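Gomstead Household Cleaning Records
Data card, release 2

Summary

The Gomstead Household Cleaning Records are a collection of written entries about how ordinary surfaces and fittings in the home are cleaned. The collection holds 2,742 entries. Each entry names one item, the soil or deposit to be removed, the cleaning agent used, the time it was left on, and the result as judged by the person doing the work. The records are maintained by the Jasińska Institute for Domestic Practice and were last revised on 08/09/2024.

Contents of the collection

The records are supplied as a single comma-separated file, cleaning_records.csv, with a companion file, agents.csv, which lists every cleaning agent by its common name. Text is in British English. Quantities are given in millilitres and grams, and times in minutes.

The main columns are as follows.

item: the object cleaned, such as a kettle, shower screen or oven door
soil: limescale, grease, soap film, mould, dust or mixed
agent_id: a reference to agents.csv
dilution: parts of water to one part of agent, or 0 if used neat
contact_time: minutes between application and rinsing
result: clean, partly clean or unchanged
note: free text, up to 300 characters

An empty contact_time means that the household did not record one. It should not be read as zero.

How the entries were gathered

Entries were submitted by households in the Werorov and Ledidier districts on a printed form, one form per item. Forms were typed up by Institute staff and read against the original before being added to the file. Where the handwriting could not be made out, the field was left blank and the form kept for a second reading in January.

Households used their own products. Trade names were replaced at entry with a plain description, for example "white vinegar", "washing soda" or "cream cleaner".
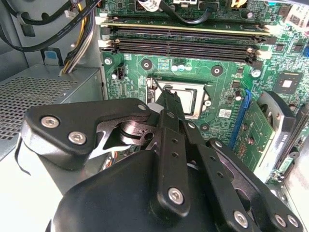
Results were recorded by the household alone, and no inspection was made. A kettle marked "clean" by one person might have been marked "partly clean" by another, and users should treat the result column as opinion.

Intended use

The collection is suited to the study of household habits, to teaching, and to the preparation of general advice leaflets. It may also be used to test software that sorts or searches short practical texts.

It is not suited to claims about disinfection. No swabs were taken and no laboratory work was carried out. It must not be used as a source of safety advice on mixing cleaning agents. A small number of notes describe the use of bleach together with an acid. These notes have been kept as written and carry the value 3 in the column named caution. Bleach must never be mixed with vinegar or any other acid.

Known limitations

Kitchens and bathrooms account for most of the file. Carpets, curtains and upholstery are thinly covered. Werorov has hard water and limescale is therefore over-represented in its entries.

Release 1 gave some dilutions the wrong way round. These have been corrected, and users of the earlier release are asked to replace it.

Licence and corrections

The records may be copied and adapted for non-commercial purposes, provided that the Institute is credited. Corrections should be sent in writing, quoting the entry number and the column concerned.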